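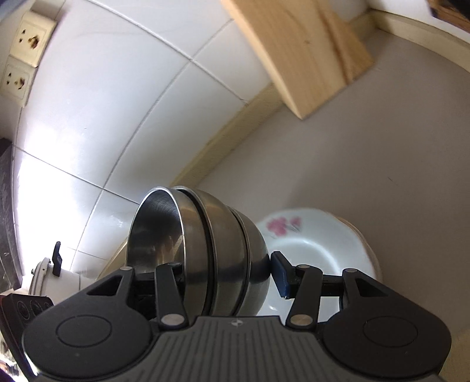 Studholm H2 two-finger hand tool
Kitchen and light bench handling

Overview

The Studholm H2 is a two-finger hand tool for recording and testing handling tasks in ordinary rooms. The operator carries it to the work, closes it on the item and completes the task as they would by hand. The same finger set fits the Studholm H2-A arm mount, so a task worked out by hand can be tried on a fixed arm without changing the contact parts.

The H2 is sold to development teams, test kitchens and small workshops. It is not a household appliance. Buyers looking for a machine that will clear a kitchen unattended should read the section on present limits before ordering.

Construction

Two black articulated fingers rise from rounded housings on either side of a grey ribbed base plate. The links turn on silver pivot pins. Contact pads are blue rubber and are a wear part. Pads can be changed with the tool on the bench and the fingers fully open. A hex key is supplied.

Do not use solvent cleaner on the pads. Wipe with a damp cloth and leave to dry before use. The housings are not sealed and must not be held under a tap.

Suitable work

Nested steel bowls are a fair test of a two-finger tool. The walls are curved, the surface is smooth, and a grip taken too high on the stack moves one bowl against the next. The H2 closes from both sides and carries the load across the outer walls. Three bowls nested together is the largest stack we list for the standard pads. Above that, separate the stack first.

Also listed for the standard pads:
Mugs and beakers, gripped across the body
Small plates standing on edge
Boxed dry goods
Closed jars, upright
Hand tools with a straight handle

Not listed: knives, hot pans, filled open bowls, wet glassware, cloth of any kind. A folding pad for tea towels was tried by our test partner Masilela and withdrawn. It picked up the top layer in most attempts and left the fold behind.

Results on a fixed arm

Pidunlow, our own test kitchen, ran the H2-A through 300 clearing attempts in February. Each attempt began with steel and ceramic ware on a counter and ended when the item was on a shelf or the run was stopped. Of these, 39 were stopped by the supervisor. The most common cause was contact with a neighbouring item, usually ceramic standing close behind the item to be lifted. Dropped items accounted for 9 of the stops.

The figures apply to that kitchen and that ware. A changed counter height or a different set of bowls should be treated as a new task and tested again. Mean time per item was 26 seconds. A person does the same job in a fraction of that, and we do not expect the next software release to close the gap.

Present limits

Picking up one known item from an open counter is reliable enough to be useful. Working in a corner is less so. Walls, sockets, propped boards and cooking equipment reduce the directions from which the fingers can approach, and the planner will often refuse a grip that a person would take without thought. Refused grips are logged and can be reviewed.

Deciding what to do with an item is a separate problem. The H2-A does not know whether a bowl is clean. It cannot tell a board left out to dry from one left out for use. These decisions must be set by the operator before the run.

On the shop floor the position is better. Parts arrive in known places and come in few shapes. Rernby, a maker of shelf fittings, uses two H2-A units to load trays and keeps one person on the line to deal with stops.

Supplied with the H2

Hand tool with standard pads fitted
One spare pair of pads
Hex key
Charging lead
Printed quick guide

Available separately

H2-A arm mount
Narrow pads for handles and rims
Wall bracket
Carry case

Ordering

The hand tool is kept in stock. Arm mounts are built to order and need the arm model stated on the form. Pads are sold in pairs and are not returnable once fitted.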